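Moving the blog, and 3,702 photos I forgot I had

2 min read

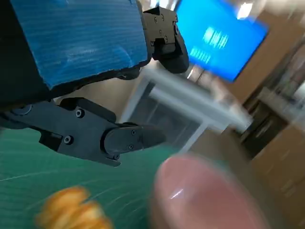

by Ayane Kawaguchi, in April, far too late at night

Quick one. Old host is shutting down so everything has to come off it by the end of the month. Ten years of posts. Mostly soup.

Started the export after tea. It gave me a zip with 3,702 photos in it and no folders. None. All the names are just numbers. Max (Maximiliano Barroso, some of you will know him from the Bremden walks) said sort by size, then delete anything under 200 KB. Did that. Lost all the thumbnails, good, and also the entire Wumania trip, less good. Got it back out of the bin, took over 110 minutes to restore. Went and had a bath.

What I've decided so far:

Recipes stay. Even the bad lentil one, people still email me about it.

Bus timetable rants go. Half those routes don't exist any more.

The Zurko allotment diary stays but I'm squashing it into one long page, so old links will break. Sorry. If you've bookmarked the bean posts save them now.

Comments probably wont survive the move. The new place imports them as one enormous lump with no names on. I've copied the nicest ones into a text file, which I will no doubt lose.

Still to do: the sidebar, the search box, and finding out why every pound sign has turned into a question mark. Might be a week, might be two. The email address is the same as ever, use that if teh site's down.

Right, bed.

Contact | © Ayane Kawaguchi | Back to top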